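Cahier d'atelier, 2 août 2018. Journée de visite chez Skerndale, avec Niilo Hakala. Notes prises sur place puis mises au propre le soir.
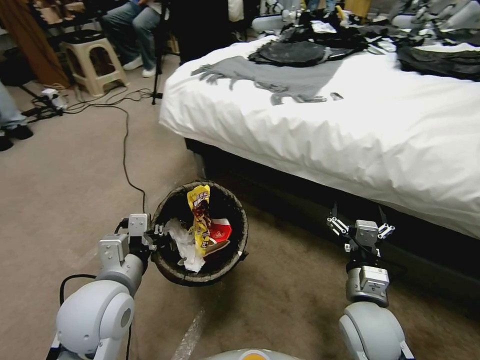 ## Pourquoi nous y sommes allés

Inese Lūse nous avait demandé au mois de mai de regarder ce que font les autres équipes sur le rangement de chambre, avant que nous décidions du matériel pour notre propre banc. Skerndale ouvrait ses locaux aux ateliers partenaires, nous avons donc pris le train tôt. Le trajet fait 247 km, sans changement.

La démonstration se passe dans une pièce meublée comme une chambre, avec un vrai lit, une couette pas faite, des vêtements. Le robot a deux bras. La tâche du matin s'appelle chez eux « corbeille » : saisir la corbeille à papier par le bord, la lever, la porter jusqu'au seuil, la poser droite sans perdre le contenu.

## La prise par le bord

C'est le point qui m'intéressait le plus. La corbeille est ronde, tressée, foncée, avec un bord épais et assez rugueux. La pince serre ce bord d'un seul côté, donc tout le poids pend en porte-à-faux. J'avais la crainte que la corbeille bascule vers l'intérieur. D'après Niilo, le bord rugueux aide beaucoup, et il pense que sur une corbeille en plastique lisse la même prise glisserait. Nous n'avons pas pu vérifier, ils n'en avaient pas d'autre.

Le contenu n'est pas vidé entre les essais. Il y avait un emballage jaune de friandise debout au milieu, un mouchoir blanc froissé, un paquet rouge et blanc sur le côté. J'ai posé la question à l'opérateur : ils laissent exprès des déchets légers, car si la corbeille penche trop, cela se voit tout de suite. Je trouve l'idée bonne et elle ne coûte rien. À reprendre chez nous.

La levée est faible, la corbeille reste juste au-dessus de la moquette. Il m'a été expliqué que le logiciel (ils utilisent Wovdale, dans une version modifiée par eux) limite la hauteur quand un seul bras porte. L'autre bras attend, pince ouverte, à côté du lit. Je n'ai pas compris au début pourquoi il n'était pas replié. La réponse : il doit pouvoir venir en soutien si la première pince perd sa prise. Pendant notre visite je ne l'ai pas vu intervenir de cette façon.

## Les chiffres donnés par eux

Je recopie ce qui était sur leur feuille, sans l'avoir contrôlé.

- Essais enregistrés pour la tâche « corbeille » : 465
- Essais sans aide humaine parmi les précédents : 247
- Durée maximale d'un essai : 90 secondes, ensuite arrêt automatique
- Vitesse des bras pendant la visite : réduite, réglage « public »

Le 247 est par hasard le même nombre que pour les kilomètres, j'ai relu ma page deux fois pour être sûr que je ne m'étais pas trompé. Niilo a noté la même chose que moi.

Il manque à cette feuille une définition de « aide humaine ». Est-ce que redresser la corbeille avant le départ compte comme une aide ? L'opérateur disait non, sa collègue disait que cela dépend. Pour comparer avec nos résultats il faudra une règle écrite.

## Remarques sur la pince

La pince est montée avec des équerres métalliques anguleuses et des vis apparentes. Les mors viennent de chez Jestier, les supports sont faits dans leur atelier. Le démontage se fait par l'avant, ce que je préfère à notre solution où il faut d'abord retirer le poignet.

Un câble noir sort sur le côté du bras gauche, fait une boucle et redescend le long de la base. J'ai demandé s'il s'accroche parfois. Oui, au pied du lit, quand le bras revient vers le corps. Ils veulent le faire passer dans une gaine, mais la gaine commandée chez Mnguni est trop raide pour le rayon de courbure. Nous avons eu exactement ce problème avec l'ancien banc. J'ai promis de leur envoyer la référence que nous avions gardée à la fin.

## Le sol

À mon avis c'est le sujet le moins traité. Il y a des câbles noirs qui courent sur la moquette beige depuis un petit adaptateur blanc, et l'un d'eux va loin en direction de la corbeille. Près du robot traînait aussi une bande de film plastique transparent. Niilo a demandé si la base mobile la détecte. Réponse franche : non, trop mince et trop transparente. Pour les câbles, ils comptent sur l'opérateur.

Je note pour nous :

1. Marquer au ruban la zone où la base peut rouler.
2. Faire arriver l'alimentation par le mur du fond.
3. Ajouter un film transparent dans la liste des objets de test, au même titre que la chaussette et le stylo.
4. Demander à Inese si le budget permet 100 heures d'opérateur ou moins.

## Après-midi

La deuxième tâche prévue était l'écharpe : la prendre sur la couette et la plier. Une écharpe tricotée grise, avec des franges. Elle a été reportée deux fois, à cause d'un défaut de calibration du bras droit, puis la salle a fermé. Nous avons seulement pu discuter devant le lit. Leur difficulté vient des franges, qui se prennent entre les doigts de la pince au moment de lâcher. Ils essaient de saisir par le milieu et de replier vers soi. Je doute que cela marche sur une couette froissée, puisque tout glisse ensemble, mais je n'ai pas de mesure pour le dire.

## À faire

- Envoyer la référence de gaine (moi).
- Écrire une première règle pour « essai sans aide », une demi-page, pas plus (Niilo).
- Acheter une corbeille tressée et une lisse, de diamètre voisin, et comparer la prise par le bord avec nos mors actuels.
- Demander à Skerndale s'ils acceptent de partager les journaux des essais arrêtés à 90 secondes. Les échecs m'intéressent plus que les réussites.

Ajout de Niilo, au crayon : vérifier aussi le couple au poignet avec la corbeille pleine, leur feuille n'en parle pas.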